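Weaver and Wallcovering Assistant wanted at Brunia
Part-time to begin with, studio based, no formal qualifications needed
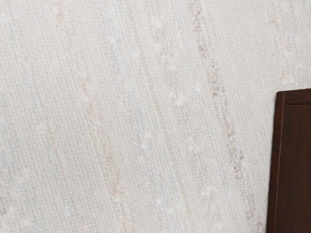
Pale woven wallcovering with a speckled brown and rust stripe.

Brunia is a small workshop making woven wallcoverings, blinds and the odd screen, and we would very much like to find another pair of hands to join us. There are 6 of us at present, squeezed happily (most days) into the upper floor of an old seed warehouse, and the order book has grown to the point where we are all staying later than we ought to.

The job is a mixture, and we'd rather say so now than have you find out in your first week. You would spend a good part of your time at the loom, first alongside one of us and then on your own once you feel ready. The rest goes on winding bobbins, sorting yarn, backing and trimming finished lengths, cutting sample books and packing rolls for the courier. In February and again in early autumn the sample books rather take over, and everybody sits round the big table with the radio on until they are done. Our current book, Rodis, has 372 swatches in it, all cut and stuck down by hand, so you will get to know your way round a scalpel.

We don't mind at all whether you have woven before. Some of us came from textile courses, one of us from a bakery, and our finisher used to mend sails. What does matter is that you like slow, careful work and can keep your place in a pattern while someone is asking you where the scissors have gone. You should be comfortable on your feet for much of the day and able to lift a roll of backing paper with help. Good colour vision is useful for the yarn sorting, but please talk to us if that's a worry, as the work can be shared out in all sorts of ways.

It would be lovely, too, if you could bear to answer the telephone now and then. Our customers are mostly decorators and people doing up one room at a time, and they do like to talk (so do we, as you may have gathered!).

The post is 20 hours a week, spread over three or four days to suit you both for school runs and for buses, with a view to more hours once the new Iltis range is under way. We pay above the minimum wage, with paid holiday and a pension, and there is a yearly allowance towards a course or a bit of kit for your own weaving. You are welcome to use the small loom after hours. Lunch is soup, more often than not, and there's a kettle that is hardly ever off.

To apply, please write to Tetteh Amegashie at the studio, telling us a little about yourself and something you have made, mended or grown. A page is plenty. We don't need a CV, though you may send one if you have it to hand. Letters and emails should reach us by February 19, 2018, and we will reply to everyone. Those we'd like to meet will be asked in for a paid half day at the studio, with travel costs covered.

If you would like to come and see the place before you make up your mind, just ring the bell marked Brunia and come up the stairs. Mind the fourth step.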